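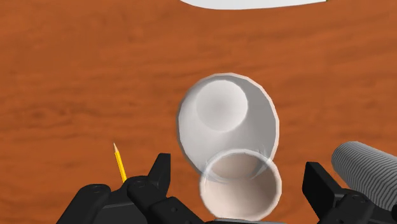 My winter sweaters came out of the storage bin last week covered in pills, so I spent a whole evening fixing them up and I'm so pleased with how they look!

Start with the sweater flat on a table and pull it smooth with one hand. A fabric comb is great for fine knits - short strokes, always in the same direction, and hardly any pressure. For chunky wool I like a sweater stone better, but do take it outside, because the crumbs get everywhere.

Wash inside out in cool water with a little wool soap. Roll it up in a towel, press (no wringing!) and dry it flat. My friend Zofia swears by an old window screen laid across two chairs, and I've tried it now and love it.

Loose thread? Don't snip it! Pull it through to the back with a small crochet hook and knot it there.

Fold your knits, never hang them. Six to a shelf is my limit, or the bottom one gets creased.

Next up: getting salt marks off suede boots.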